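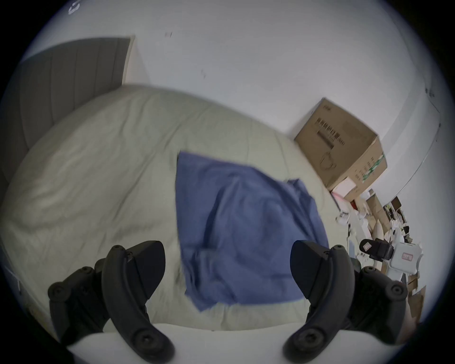
Gripper's-eye view of the bed, blue cloth waiting to be folded.

Temstead robot diary, July 1, 2021. Long thread because I've spent the whole day folding laundry for money and I have opinions.

1/ For anyone new here: I teach a robot to fold clothes by doing it myself, over and over, holding the same sort of gripper the robot has. You squeeze, the fingers close, the camera on it records what the fingers see. The robot learns from the recordings later, somewhere else, while I have my tea.

2/ We promised Jenuvik 2,000 folds for this round. As of this afternoon we're at 2,140, and no, I did not stop at 2,000, I was in the middle of a pile!

3/ Not all of those will survive the checking, mind. 249 have been thrown out so far. Most of them are mine from the first week, when I was going far too fast and folding the way I fold at home – pinch, flick, done. A flick is lovely if you've got wrists. The robot arm hasn't really got wrists, or not the kind that flick.

4/ So now I fold like someone underwater. Go to the corner. Stop. Close. Lift. Carry it across. Lower. Open. Back away. If you back away too early the corner comes with you and you have to start again, and I say a word the microphone luckily isn't there to pick up.

5/ Somebody asked last time why we don't just drive the arm by remote control. We do! That's what Zbigniew Dudek does most days, over on the other rig, and he's very good at it. But one remote fold takes him as long as four or five of mine, and he comes out of it with a stiff neck.

6/ What he gets that I don't is the arm's own limits. If the elbow can't reach, it can't reach, and he finds out there and then. I can do something with my arm that's impossible for a robot bolted to a table and not notice until the replay fails. 300 of my folds have gone to him to be tried on the real arm, so I expect some cheek this week.

7/ Soft beds are so much harder than tables. Everything sinks. You press down to get the fingers under an edge and you pick up cloth AND cover, and then you're folding the bed. My trick (such as it is) is to come in low from the side, touch, then slide until there's a bit of a wrinkle to grab. Make a wrinkle first, then pinch the wrinkle. I've told three people this and they all looked at me as if I'd said something rude.

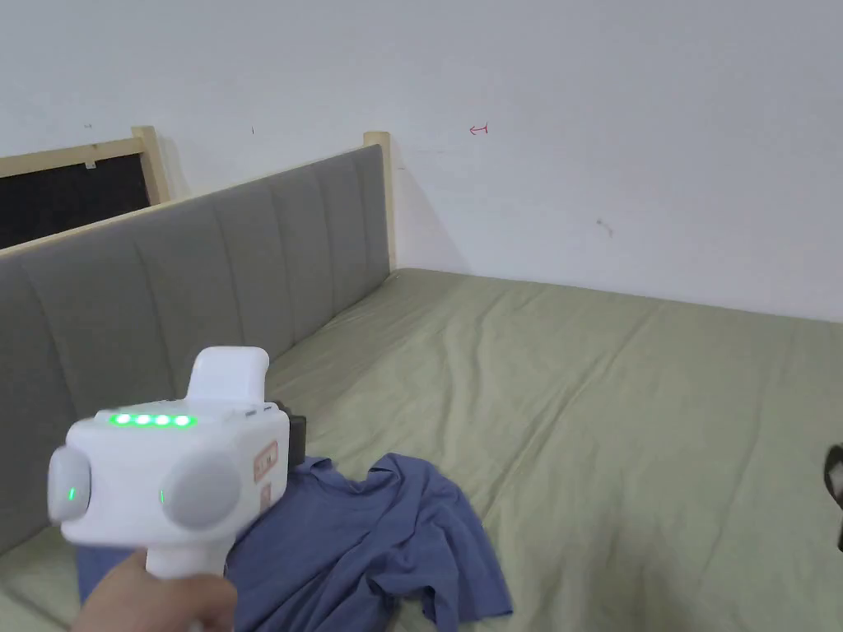
8/ The other thing is how you hold it. I started out with a proper death grip and by lunchtime my thumb had gone. Now I keep it loose and let my forearm do the carrying. Swap hands if you're allowed to. I'm not, this round is right hand only.

9/ Between goes you have to mess the clothes up again, and that's a skill as well! If I just drop the thing it lands more or less the same way each time and the robot only ever learns that one heap. So: bunch it, throw it, sleeve underneath, inside out, half off the pillow end. My mum would be horrified.

10/ Mistakes. I used to bin a recording whenever I missed the corner. Zbigniew talked me out of it. If I miss and then calmly go back and get it, that's worth keeping, as the robot is going to miss too and it needs to have seen what you do next. If I miss and wave the gripper about in a temper, bin it.

11/ Nowakowski (the folding program, not a person, we're bad at names) has had its first go with half of this data. Sleeves in: fine. Bottom up to top: fine if it's slow. Turning the whole thing over at the end: it sort of pats it. Very gently. For ages. I was quite fond of it by the third try.

12/ Next is towels, then pillowcases, and the Resholm lot want fitted sheets by October. I can't fold a fitted sheet. I have never folded a fitted sheet. If anyone reading this can do it one-handed and slowly, my messages are open.

13/ Right, there's a clean pile of washing in my own flat that's been on the chair for days and I'm not touching it. Back tomorrow with towels – send questions if you've got them, I'll get through what I can on the bus.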